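Laboratory Assistant for Sample Reception (part-time) – Villalba site

Runard is a small water testing laboratory. We check drinking water from private wells, village networks, dairies and swimming pools. Our main laboratory is in Flidard, and two years ago we opened a second one in Villalba, close to the bus station. For this second laboratory we are now looking for one person to work in the sample reception.

The work is 90 hours per month. The hours are divided over the mornings, and we agree the plan with you one month before. In summer there are more samples from the pools, so in this period you can work extra hours if you wish, and these are paid or given back as free time in winter.

What you will do

You receive the bottles from our drivers and from private customers who come to the counter. You compare the label on the bottle with the paper form, and you write the arrival time and the temperature of the cool box. If something does not match, you telephone the customer the same morning. After this you enter the sample in our computer system, which is called Rustar, and you print the number that goes with the sample through the whole laboratory.

You also prepare small portions of the water for the chemistry room, label the tubes and put them in order in the racks. At the end of the shift you clean the bench and prepare the empty bottles for the next tour. Some of our boxes are heavy when they are full, so please consider if you can lift them many times in one morning. 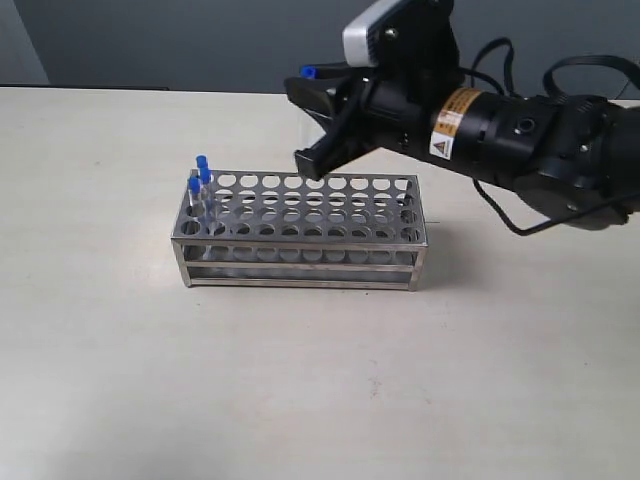
Tubes with blue caps in a steel rack.

In the last year the Villalba laboratory received 1,948 samples, and 818 of them came from private wells. Behind a well sample there is usually a family who waits for the answer before they drink the water again, and they often call to ask when the result is ready. You do not need to explain the results, this is done by our chemists, but you should be friendly and patient on the telephone.

What we ask from you

You have finished secondary school. A training in a laboratory, a pharmacy or a food company is welcome but we do not require it. You write clearly by hand and you are used to working with a computer. You can keep your attention on small numbers also when the telephone is ringing.

You speak and understand English well enough for our written instructions, and the local language for the customers. A driving license is useful – from time to time we need somebody to replace a driver on the short tour – but also people without license can apply.

Color vision is necessary for this position. A few quick tests at the counter are read by comparing with a color card, and we do a short check of this on the first day.

What we offer

The salary is 1,163 euros gross per month for the hours named above. The contract is for one year at the beginning and we would like to make it permanent after that. You have the legal holidays and in addition the days between Christmas and New Year, when the counter is closed.

The first three weeks you work together with a colleague from Flidard. The travel to Flidard for the training days is paid by us. Work clothes and safety shoes are given by the laboratory and also washed here (the clothes, not the shoes). There is a kitchen with a microwave, and parking for bicycles in the yard. For cars there is unfortunately no place.

How to apply

Please send a short letter and your CV, in one file if possible, to the address on our contact page, with the words "Sample reception Villalba" in the subject. We do not need a photo. Copies of certificates can be brought to the interview.

In the letter please tell us from which date you are free and if there are mornings when you can not work. We are accepting applications until the end of September 2018. The interviews are held in Villalba and take less than one hour, including a walk through the rooms. If the place is still open after this, we will publish the advertisement again in January.

Everybody who applies gets a reply from us, also when the answer is no. For questions about the work you can call the counter in the morning, before the drivers arrive if possible.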